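Skandlow Home Goods – Stundatbridge site
Minutes of the staff and management meeting on sorting automation
April, 2:00 p.m., upstairs break room

Present: Morenike Omoregie (chair), Eliseo Cervantes, Anayeli Zavala, Refugio Ochoa, Perla Cisneros (minutes)
Apologies: none

1. Minutes of the last meeting

Agreed with one correction. Under item 4, the late shift break is 20 minutes, not 15. Perla to fix the copy on the board.

2. Sorting line, first month

Eliseo reported on the Esa line in the returns hall. It now handles 3000 mixed items per shift. The target in the plan was 4000. The gap comes mostly from soft goods and small toys, which the line sends to the side table when it can't get a good grip. Cardboard and boxed goods are running well and need little attention.

Refugio said the side table is where the work has gone. Before the change there were four people picking all day at an even pace. Now two people wait, then get a full cart at once. He asked that this be written down as a staffing matter and not as teething trouble. Agreed.

Morenike said no jobs are being cut this year. She will put that in writing and include the temporary staff, as it was left out of the last notice.

3. Job titles and pay

Anayeli asked what a picker is called once she spends half the shift clearing stops and the other half showing grips for the training sets. The posted grade still says "picker." Morenike said a new title, line attendant, is with the office in Cortés and comes with a step up in pay. She did not have a start date. Anayeli asked whether the step would be paid back to the day the duties changed. Morenike will ask.

Refugio pointed out that the people who stay on packing get no step, although they now lift more because the light items no longer come to them. To be looked at separately, see actions.

4. Breaks and noise

The line stops for 10 minutes at each break, so nobody has to stay behind to watch it. This has worked on days. On nights it was skipped twice. Eliseo will set the stop on a timer.

Noise readings by the infeed are within the limit, but people say they can't hear each other. Headsets were suggested. Perla will get a price for six.

5. Grip demonstrations

Staff who volunteer for demonstrations do them by hand, with the gripper tool, on household and toy items like the ones that come back to us. 42 people have had the short training. Each set is 500 grips and is done in the staff member's own time slot, not on top of the normal count. Some sets are done at home and some in the training room. Home sets are paid at the same hourly rate – Anayeli asked for this to be stated plainly, and it is.

Items with bumps and odd outlines are the current priority, along with fruit shapes and small bowls.
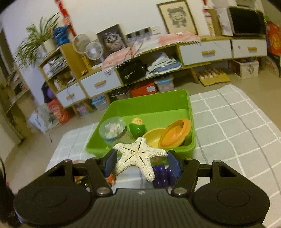
Refugio Ochoa asked who the demonstrations belong to once they are handed in, and whether a person who leaves can have theirs taken out. He said people are in effect teaching the line the part of the job they were hired for, and that they should know the terms before they start. Morenike agreed the present form does not cover this. No new volunteers will be signed up until it does.

Eliseo added that hand strain should be watched. Two people had sore thumbs after long sets. Sets will be split in two with a rest between – no exceptions for people who want to finish early.

6. Actions

Morenike: written notice on jobs, including temporary staff. Ask Cortés about start date and back pay.
Eliseo: timer for night breaks. Split sets from now on.
Refugio and Anayeli: draft questions for the new consent form.
Perla: headset price. Correct the last minutes.
Morenike and Refugio: look at packing weights and grade.

7. Any other business

The lockers by the old infeed have to be cleared before the floor is painted. Names are still missing on five of them.

Next meeting in May, same time and room. Closed at 3:10 p.m.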